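Llevo toda la tarde leyendo resúmenes de actualidad para opositores y tengo un par de dudas sobre el famoso plan de la «iluminación pública inteligente» de Rarmont. Abro hilo, porque en el temario lo dan ya por hecho consumado.

Contexto para quien no lo siga: el ayuntamiento de Rarmont firmó en junio un convenio con Yuen, una empresa emergente que vende farolas con sensores. El proyecto se llama Drernano. La nota de prensa habla de 1.000 puntos de luz. El convenio, si uno se molesta en abrir el anexo, habla de 193.

Entre 1.000 y 193 hay una diferencia que a mí me parece digna de una pregunta de desarrollo. Los resúmenes que circulan copian la cifra grande y pasan al epígrafe siguiente.

Segunda cosa. «Ahorro de hasta el 88 %». Hasta. Con esa preposición yo también ahorro hasta el 88 % de mi sueldo. Busqué la metodología y lo que hay es una tabla de una página, sin fechas de medición, que compara las farolas nuevas con lámparas de sodio. En Rarmont quitaron las de sodio hace años, pregunten a cualquiera que viva allí.

Si comparas con la iluminación que de verdad tienen puesta, el porcentaje será otro. ¿Cuál? Ni idea, no está publicado. He escrito para pedirlo y me han contestado con el mismo folleto en otro formato.

Y ahora lo que debería interesar a quien prepara el bloque de ciencia y tecnología: el sensor. El folleto dice «detecta presencia». Bien. ¿Presencia cómo? Un infrarrojo pasivo y una cámara con procesamiento detectan presencia los dos, y las consecuencias legales no se parecen en nada.

En el anexo técnico aparece «módulo óptico opcional». Opcional para quién, no lo dice. Quién lo activa, tampoco. Plazo de conservación de los datos: la casilla está en blanco.

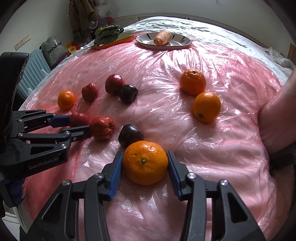

Página 4

Sigo, que me habían cortado para cenar.

Me decía alguien por privado que soy una ceniza y que Wandport hizo lo mismo y funciona de maravilla. He ido a mirar Wandport. Allí instalaron 100 farolas en un polígono industrial, de noche casi sin peatones, que es el sitio más agradecido del mundo para una luz que se atenúa cuando no pasa gente. Luego publicaron un informe. El informe lo redactó Yuen.

No digo que mienta. Digo que si el fabricante mide, redacta y reparte el informe, eso en un examen no se cita como «evidencia independiente», y lo he visto citado exactamente así en dos apuntes distintos, con la misma errata en el mismo párrafo.

Otra: la palabra «autóctona». Drernano se vende como tecnología desarrollada en casa. Puede ser. Pero el anexo distingue entre diseño, ensamblaje y componentes, y sobre el origen de los componentes remite a un documento que no está colgado. Lo he buscado en la web municipal, en la de Yuen y en el portal de contratación. Si alguien lo tiene, que me lo pase y rectifico aquí mismo.

Lo que sí me parece razonable del plan, para que no se diga: la luz es más cálida que la anterior, el flujo va dirigido al suelo, y quienes miden contaminación lumínica en la zona llevan tiempo pidiendo justo eso. Ahora bien – para apuntar una farola hacia abajo no hace falta ningún sensor ni una cuota anual de mantenimiento de software.

La cuota, por cierto. Cinco años incluidos. A partir del sexto, «según tarifa vigente». Quien haya tenido una impresora sabe de qué hablo.

Me preguntan cómo pondría yo esto en una respuesta de examen. Pues con la cifra del anexo, el matiz de con qué se compara el ahorro, y un párrafo sobre protección de datos que diga que el convenio no lo resuelve. Y sin el adjetivo «revolucionario», por favor, que los sensores de presencia están en los rellanos de media ciudad.

También me preguntan si estoy en contra. De las farolas, no. Estoy en contra de estudiar notas de prensa como si fueran apuntes.

Añado una corrección a lo de antes: la tabla del 88 % sí lleva fecha, en letra minúscula al pie. Es la fecha de impresión del folleto. La de las mediciones sigue sin aparecer.

He vuelto a escribir al ayuntamiento para pedir el documento de componentes y el plazo de conservación de datos. Si contestan, lo cuelgo debajo de este mensaje.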